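How to Clean the Rubber Seal on a Front Loader (and What to Skip)
By Daniyal Rana
Updated 2023-12-04

I have read a lot of advice on keeping a front-loading washer from smelling, and most of it wants to sell you something. Cleaning tablets, drum fresheners, a special brush with a bent neck. I bought the Cokero tablets in July and ran the full course. The drum smelled of lemon for two days and then it smelled like a washer again.

The trouble is usually in the gasket, and no tablet gets far into a fold of rubber. You need a cloth and 15 minutes.

What you need
Two old cotton cloths
A bowl of warm water with a little dish soap
An old toothbrush
A shallow tray and a towel

Step 1. Get the door open
Finish the cycle and let the lock release in its own time. I have watched grown adults brace a foot against the machine and pull. The notice printed on the front of the washer, to the right of the opening, says to wait one to two minutes and not to force the door while the machine is running, and for once I have no argument with the manufacturer. A broken latch costs far more than the wait.

Once it's open, switch the machine off at the outlet.
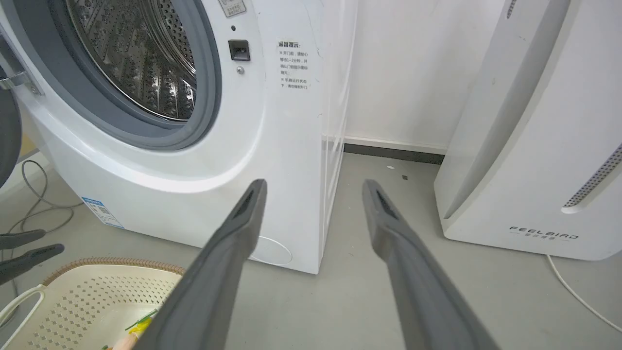

Step 2. Work around the gasket
Mildew likes the bottom of the ring, where water sits, so start there. Pull the lip toward you with one hand and wipe inside the fold with the other. On a thick gray seal like this one, dark spots can pass for shadow, so trust the cloth over your eyes. Use the toothbrush on anything that stays put. Go all the way around, then do it again with plain water.

Skip the bleach unless your manual allows it. Vinegar gets recommended everywhere, and I remain unconvinced that soaking rubber in acid every week does it any good.

Step 3. Wipe the door
Do the glass and the edge that meets the seal. Soap scum there can keep the door from sealing well. 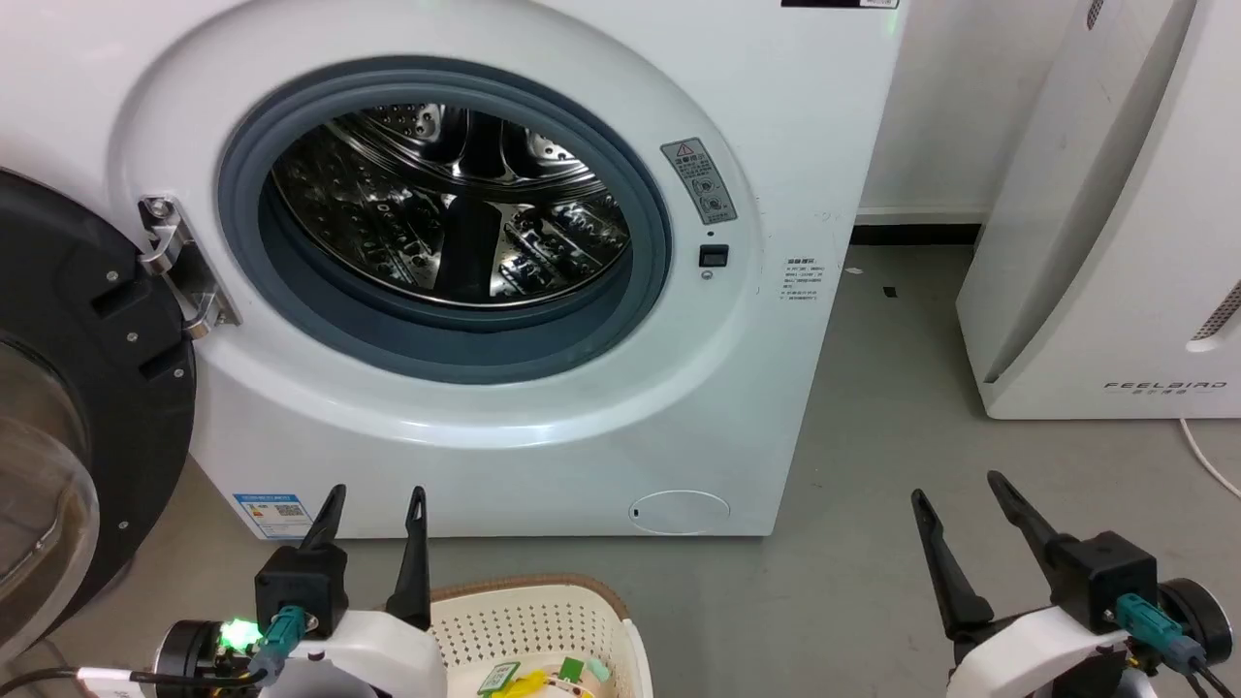 Step 4. Clear the filter
This is the step people leave out. Put the tray under the access cover, lay the towel down, and open the filter slowly. Water will come out, probably more than the tray holds. Rinse the filter, check the hole for lint and coins, and screw it back in firmly.

Step 5. Leave the door ajar
Air does more than any product I have tried. If small children or pets can reach the washer, keep the door shut and dry the seal by hand.

Shahla Nikzad wrote to ask whether an empty hot cycle is worth running. Once a month, maybe. I wouldn't bother every week.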